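Shop Storage Small Rooms Spare Parts Journal Basket (0)

2 min read

Plokholm Lidded Bench, 900 mm

The Plokholm is a box you can sit on. We have tried to make it sound like more than that, and the people who buy it keep writing in to say it's a box they can sit on, and that they like it.

It came out of a talk with Dorota Piątek, who draws most of our storage and has strong feelings about hallways. Her view is that every home has one spot where things land. You can buy hooks and label them, and your family will walk past the hooks and drop everything on the spot. The Plokholm goes on the spot.

Inside there is a single open space with no dividers. Earlier versions had dividers. Our testers took them out and stored them in the bench. 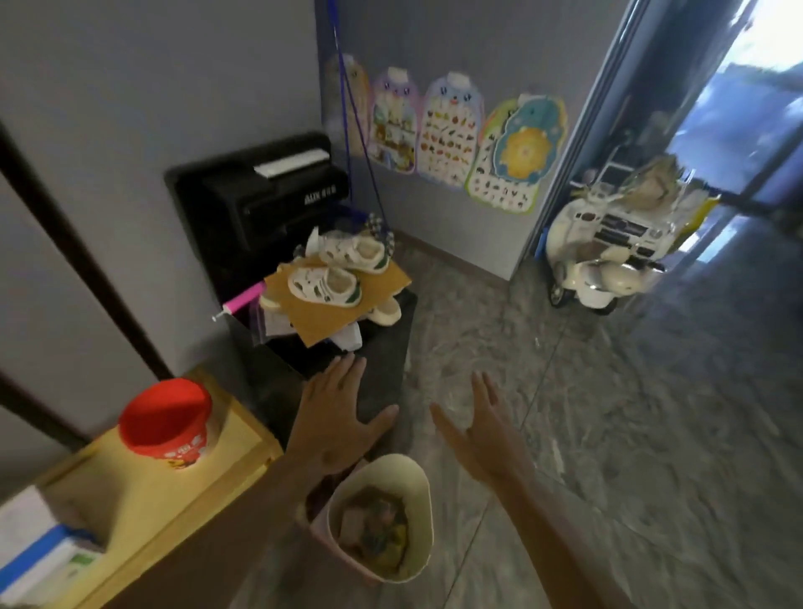 Children's sandals, on top of the cabinet.

The lid is held by two slow-closing hinges, which are the most expensive part of the bench and the part you will stop noticing by the end of the first week. It will stay open at any angle past halfway. Below halfway it comes down at the speed of a person leaving a dull party, so fingers have plenty of warning.

Specifications
Length: 900 mm
Model number: 2629
Price: $178
Hinges: 2, slow-closing
Finishes: Chalk, Moss, Soot
Assembly: one hex key, included, and one argument, supplied by you

Moss is greener than it looks on a phone. Soot shows dust, and we say so on the label. If you have a pale dog, get Chalk.

The narrower Haselholm uses the same lid and the same hinges, and suits apartments where the front door opens straight into your life. It holds less. You can't sit two people on it unless they are very fond of each other.
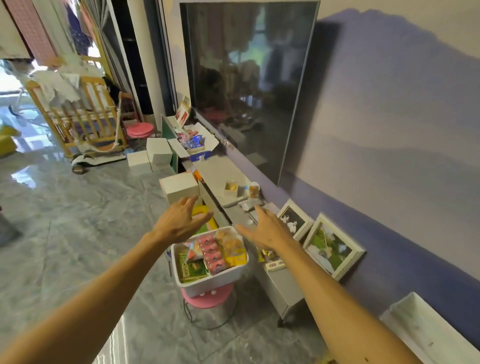 The snack bin, on its pink stool.

Care
Wipe with a damp cloth. Don't use bleach, and please stop asking us about vinegar. A squeaky hinge wants one drop of sewing machine oil. Replacement hinges are sold in pairs under Spare Parts and fit every bench we've made except the first Khurana, whose owners know who they are and have been very patient.

Delivery
Benches ship flat from our Cultinton warehouse. Soot is out of stock until September. The carrier will leave the carton at your door, where it will be in the way, giving you a fair idea of where the bench should go.

We use cookies to remember what's in your basket. Accept Manage settings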